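Posted by Pallavi Kashyap in August
Filed under: Robot Club, Things That Roll Off Tables

The plan, when I agreed to be the adult who signs for the key, was that I would sit in the corner and mark essays. I teach history. My qualifications for running the Stirstead robotics club are that I own a laptop and that the previous adult moved to another state. This was put to me in the parking lot, when I had groceries in both hands, and I said "sure" the way you do when the ice cream is softening.

So that was last year. This year the club entered the Kodikara Bench Challenge, and I haven't marked an essay in that room since.

For those who don't follow the regional school lab automation circuit (I picture you now, living your full lives), the Kodikara works like this. Each team gets a task that a bored lab assistant would do by hand, and the robot arm has to do it. Ours is pouring. Pick up a graduated cylinder, bring it over to a funnel, tip, don't spill, put it back down standing up. A maximum of 800 points, and you lose them at a startling rate. Spills cost you. Touching the arm costs you. Saying "come on, come on" to the arm is free, which is lucky for us.

Our practice score in the spring was 241. I want to be fair to that score. It included full marks for the safety sheet and for the poster, and the poster was very good.

The team calls the program Pilora. I asked what it stood for and was told it didn't have to stand for anything, in the tone I use when students ask if spelling counts. Pilora has been rewritten so many times that the oldest part is now a comment at the top reading "fix this later", and there's a strong feeling in the group that removing it would bring bad luck. I come from a field where we keep old documents, so I voted to leave it in.

Most of the summer has gone into the grip. I had assumed, as a person with hands, that picking up a glass tube was the easy part and pouring was the hard part. Pouring turned out to be a matter of turning the wrist slowly and stopping. Gripping is where the feelings are. Grip too low and you knock the foot. Grip too high and the whole thing swings like a church bell when the arm moves. Squeeze too little and it slides, squeeze too much and you fill in the breakage form, which has a box for "cause" that is exactly one word wide. I've been writing "physics".

Then there was the week of the tablecloth. We started out on a bare white tabletop, and the cameras couldn't find clear glass on it at all. To be honest I couldn't either, I put my elbow in it twice. Somebody suggested dark fabric, and somebody else's aunt had a cloth with a fancy edge left over from a Halloween buffet, and the glass started showing up as bright lines and corners. Detection got better that same afternoon. Three people have since taken credit for the idea and the aunt wants it back by October.

The cloth brought its own trouble, naturally. Fabric moves. The arm would set a cylinder down with great delicacy and then drag the ground out from under it on the way home. We tried tape, which left marks, and then we tried heavier tape, which left heavier marks. I ironed it once. I have a master's degree.

The other long argument has been about the cameras. One half of the team wanted to trust the view from up top, where you get the whole table and the arm in it. The other half wanted the view from the wrist, where you get very close to things at an angle that makes me feel slightly seasick. Each half had a slide deck. I let it run for two sessions and then did what any historian would, and proposed a treaty. Pilora now uses the high view to decide where to go and the wrist view to decide when to stop. Both halves think they lost, so I believe the terms were sound.

I did learn something from the wrist pictures, though. I'd been thinking of the graduated cylinder as a simple object, a tube with lines on. From up close and sideways it's all glare and corners, and it leans, and the six-sided foot looks like a different object in every shot. The kids have been labeling these by hand for weeks. I tried one evening's worth and came away with a headache and new respect for them - also a suspicion that I'd labeled several reflections as cylinders. They've asked me not to help with that part anymore.

We did get our supplies sorted. The club budget runs to $800 for the year, and by August most of it had gone on glass. Fikano, the little surplus place out by the highway, gave us a decent price on secondhand labware after I went in and looked sad at the counter. It comes wrapped in newspaper, and I've read more of the local sports pages this summer than in my whole life before.

Late afternoon is the best time in there. The building empties out, someone puts on terrible music, and the only other sound is the arm. I bring the essays every time. They've been to more practices than some of the members.

The practice setup, from up top and then twice from down at cloth level:

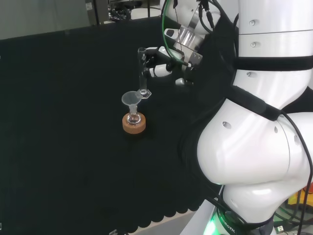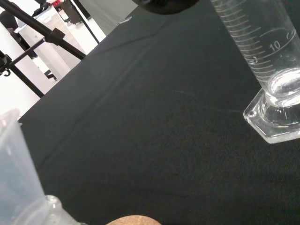
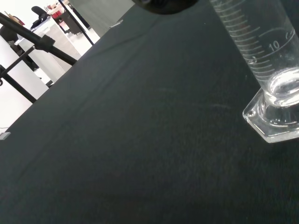 Can a school club do this without a coach who knows how to program?

It can, as long as at least one student does and the adult is willing to look after everything else. In our case that means forms, keys, snacks, ordering glass, and asking "what did you change since it last worked?" when things go quiet. I ask that one a lot. Find out early who at the school can approve purchases, and start with plastic cylinders if you can get them. We didn't, and see above regarding the budget.

The Kodikara entry forms want a team photo in matching shirts, so next time I'll report on the shirt negotiations, which have opened badly. One side wants black. The other side also wants black, but a different black.

Tags: robot arm, lab glass, school clubs, Kodikara

All words mine unless a student wrote them better. Contact Pallavi | Back to top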